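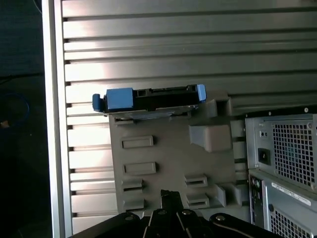 Trotavico small works grant - second progress report, drive wall, Vovcombe store
2019-07-15

Sending this ahead of the meeting so apologies for the state of it. Covers everything since the first report. Short version - the ribbed panel is up, brackets are being tried, the hard drives are still mostly in crates and we are a bit behind but not badly.

Where we were

Last report left off with the old shelving out and the panel on order. For anyone new on your side, the money is to get the sound and film collection's hard drives out of the crates under the bench and on to a wall where each one has its own place and can be taken down without shifting ten others. Nothing clever. The drives hold the digitised tapes, one copy at Vovcombe, second copy goes to Bikcombe. The Bikcombe copy is not part of this grant but I mention it further down as it affects the timetable.

Panel

Aluminium, ribbed, with a rail. Whitlock supplied it and they were late but it came undamaged. Went up over the course of an afternoon once we'd stopped arguing over the height. We have gone lower than on the drawing you approved. Reason is that the heavier carriers are awkward above shoulder level and some of the people who will use this are not tall. If the change needs signing off please say so, I assumed not as the cost is the same.

Grooves collect dust, we knew they would. Added to the cleaning rota.

Brackets

This is where most of the time has gone. First idea was to have the brackets made up in metal to match. Quote came back and was silly. So moulded plastic, grey, with the clips and tabs all on the one piece, mounted straight against the ribs. They look a bit plain but they are light and if one breaks we just swap it.

Fit on the ribs is okay. Because the panel isn't flat you only get contact on the raised strips and I was worried about rocking. Put thin pads behind the trial ones and that's sorted it as far as I can tell after a few weeks. Will put pads behind all of them, cost is pennies.

The layout of the bracket needs another look. The slotted clips are small and close together, and people coming to it cold ask which bit is for what. Had three different answers from three people. Options are a printed card next to the wall or a mark on the bracket itself. I prefer the mark, cards go missing. Whitlock say they can mould a mark in for the next batch but wont hold the price past the end of August, so I need to make my mind up.

Carriers and caddies

Mixed. We inherited several kinds and had hoped to get down to one. That is not going to happen within this budget and I would rather tell you now than in the final report. What we can do is make sure anything coming on to the wall is one of the agreed types, and the odd ones stay in a drawer till the drives in them are replaced anyway. 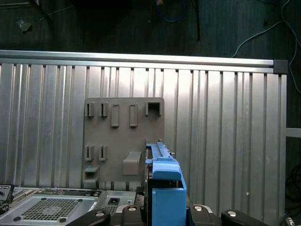
Blue has turned out to be a good choice of colour for the caddies, easy to see against grey, and people do put things back when they can see where there's a gap. Have ordered more in blue. 30 in this order, which should be enough to get through the autumn. The previous supplier's ones had a catch that stuck so checked a sample before ordering this time - no problems.

Labels still to do. The number goes on the caddy not on the bracket, decided that after a long discussion, so that a drive which gets put back in the wrong place can still be found. Old paper labels peel off. Trying a printed tape, will report back. Do NOT want to start labelling until the catalogue numbers are settled as we did that once before and had to scrape the lot off.

Floor and cables

The cabling behind and round the wall is not finished and I'm not happy with it. There are network and power leads that need to go somewhere proper. The electrician has been and looked, quote expected shortly. It's outside the grant, coming from our own premises budget, but I've put it in here because I don't want to call the wall open until nobody can catch a foot on anything. Floor also needs a good sweep and then a proper clean, pointless till the drilling is done.

Lighting in that corner is poor too. Fine for finding a blue caddy, no good for reading a label. A small lamp would do it. Might come out of the underspend, see below, if you agree.

Checking the drives

Every drive gets plugged in, read and listed before it goes on the wall. Slower than I allowed for. Some spin up and copy with no bother, some are very slow and need leaving overnight. So far 1,626 recordings have been checked and are on the new list, which is past the 1,000 we said we'd reach by this stage, so that part is ahead. The awkward ones have been left until last though so please don't expect the same rate from now on.

Two drives would not read at all. Both have copies at Bikcombe so nothing is lost, but it did make the case for doing this rather well. Replacements bought from our own funds.

Money

No change to the total. Panel came in as quoted, brackets under, caddies slightly over. Delivery was charged on both orders from Whitlock when we had thought it was only one, I've queried it and am waiting. Should still leave a little at the end. Receipts are in the shared folder under the grant number, except the fixings which were bought over the counter, that one needs scanning. Will do it this week.

What's late

Bracket order - waiting on the mark decision above.
Labels - waiting on catalogue numbers.
Cables - waiting on quote.
Bikcombe comparison, ie going through their list against ours line by line. Hasn't started. They are moving rooms and asked us to hold off until August. It doesn't stop us filling the wall but it does mean I can't give you the final figure for matched copies when I said I would.

Next

Decide on brackets and order the rest. Pads on. Get the cables done, clean the floor, then start moving drives across from the crates a shelf-mark at a time, oldest first. Short induction for the people who use the store, mostly how to seat a caddy and where to write down what they've taken. Sign-out book or spreadsheet is still being argued over. I think book.

Things I need from you

Yes or no on the lower panel height.
Yes or no on using underspend for a lamp.
Whether the final report date can slip by a few weeks because of the Bikcombe move. Not urgent but would like to know before we agree dates with them.

You are welcome to come and see it at Vovcombe any time, best to ring first as the store is kept locked. Spreadsheet of the checked recordings can be sent seperately if you want it, it's long.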